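I spent most of April setting up the simulated version of our two-arm cell, and I've had so much fun with it that I have to write some of it down. The real cell at Riveck picks groceries off a table. The simulated one does the same thing on my desktop machine, with no pinched fingers and no dented soup. I named the project Tutinico, for reasons only my sister would understand.

Getting the arms in was easy enough. I imported the models, set the joint limits, bolted both bases down and watched them hold a pose. Then I dropped the groceries onto the table and everything went sideways. The cans crept. Give them a minute and they would drift toward the front edge like they had somewhere to be!

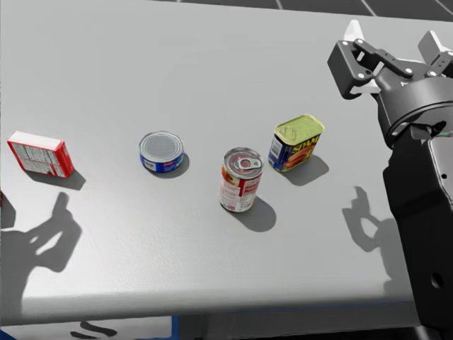

Contact settings are where a new cell eats your evenings, and mine ate plenty. I had left the friction on the tabletop at whatever the importer gave me, and the solver was taking steps that were much too long for small, light objects. I shortened the step first, then raised the friction a little at a time. I tested with round cans standing up, the Spam can, and the little red-and-white box on its side, so I had round bottoms and flat faces all in one go. The box was the fussiest of the lot. Its collision shape was a hair bigger than the mesh, and it would hop when the simulation started. I rebuilt that shape by hand and the hopping stopped.

Next came the grippers. Jussara Medeiros, who keeps the real cell running, sent me her notes on how she sets the fingers after swapping pads, and I copied her order exactly: zero the open position, close on nothing, check that both sides meet in the middle, and only then try a can.

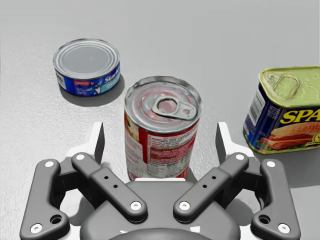
Do you need to redo the finger zero every time you change the pads? After any pad change, it's worth doing, in simulation too, where a new pad model can shift the contact point enough to make one finger touch early and shove the can sideways.

I wrote a small script for this and called it Virnow. It opens and closes each gripper 15 times and logs where the pads meet. My left gripper was off by 3 millimeters when I started — a mistake in my own file, a sign flipped on one linkage offset. I'd been blaming the solver for days.

With both grippers zeroed, I could finally run the arms together.

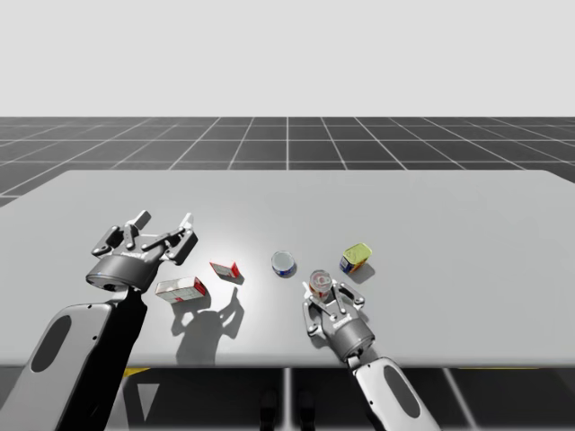

The long run went overnight: 2,957 pick attempts, and 2,820 of them logged as good. Most of the misses came from one bad approach angle on the right arm, where the wrist came in too low and the fingers closed on the can's bottom rim. I've raised that approach and tightened the speed limit for the last bit of travel, and the next batch is running now.

If you're setting up something similar, save your contact settings in their own file and keep the old versions. I overwrote a good set at two in the morning and had to work it all out again from a screenshot. Next up is the camera calibration, which Jussara tells me is its own kind of hobby, and I can't wait to get into it.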